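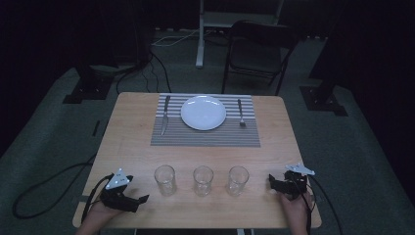 Page 3 of 8

Budgeting for hand-held grippers and tracking - what do we need to buy first?

Posted by Kylie Costigan, 23/01/2018

We are planning a small setup to record people doing table-setting jobs, to train an arm we hope to order in November. The work is plates, knives, forks and clear tumblers on a wood table, done with a pair of hand-held grippers, one per hand, each with a white marker plate on top. Both are on cables. I have to hand in a budget and I can't tell where the money should go. Do I price the grippers first or the tracking? And is it worth paying more for grippers without cables? I have quotes from Ljungberg and Drunemar and they don't list the same things, so I can't compare them line by line.

Zovodport

Price the tracking first. The number of tracking cameras depends on the room, and the grippers don't change that much from one seller to the next. Measure the table and the floor space you want covered, send the same drawing to both sellers and ask for stands, mounts, cables and calibration as separate lines. Ljungberg left the stands off our first quote and we had to go back for more money.

On cables, I would stay wired for the first year. Wired grippers don't need charging and there is less to go wrong. Get leads long enough to drop off the side of the table and leave slack on the floor. Ours were too short and pulled whenever someone reached for the far side of the placemat. Put 200 dollars down for spare leads and floor covers.

Also budget for spare marker plates. We keep 3 per gripper.

brallmont_tom

dont buy wireless

Brallmont

I agree with most of the first reply but ask about the glasses before you sign anything. Clear tumblers are hard for a lot of depth cameras. If the arm will have to find them by camera, get a seller to test with your own glasses. Drunemar did this for us at no charge - it took a few weeks to set up. Dark curtains are worth a line in the budget too if your room has windows.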